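Climer Two-Arm Station, Set-up Guide
Section 8: Rules for placing objects into open compartments

Read this section before you run any placing task, also in simulation. The same limits are used for both, so please do not make them wider for the simulated station.

8.1 Before the start

1. Load the task file and check that the table height in the file is the same as in the station settings.
2. Put both arms in the home position.
3. Set the hand speed to 100 mm per second or lower.
4. Choose which hand will carry the object. The other hand is the waiting hand.

8.2 Placing

1. Close the fingers on the object and wait until the grip signal is steady.
2. Lift the object and bring it over the compartment. Keep at least 12 mm between the lowest corner and the top of the divider walls.
3. Lower it slowly. A small tilt is allowed while the object enters.
4. Open the fingers only when the object is supported by the floor of the compartment.
5. Move the carrying hand straight up before you turn the wrist.

CAUTION: Do not push the object down with the fingers. If it does not go in, stop, lift it and start again from step 2.

CAUTION: The waiting hand must stay open and must not cross above the organizer during the lowering.

Note: The waiting hand may stand near the organizer. If it touches the organizer, write this in the run log with error code 3236, even when the placing was good.

8.3 After the run

Save the log under your own name. Runs with a caution stop are checked by Buppha Khunthong or Man-lok Chou before they are used again. Old logs from the Raltevwood station have a different format and should be kept in a separate folder.

Section last changed: 5 September 2023

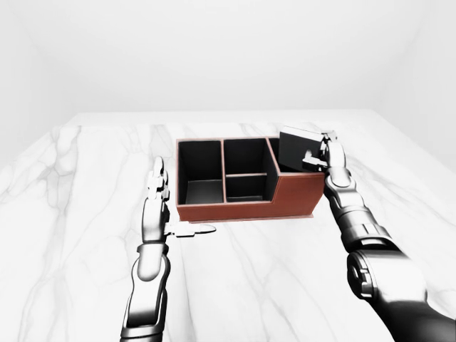
Can I change the hand speed while the object is being lowered?

You can make it slower at any time, but to make it faster you must first stop the run and lift the object clear of the compartment.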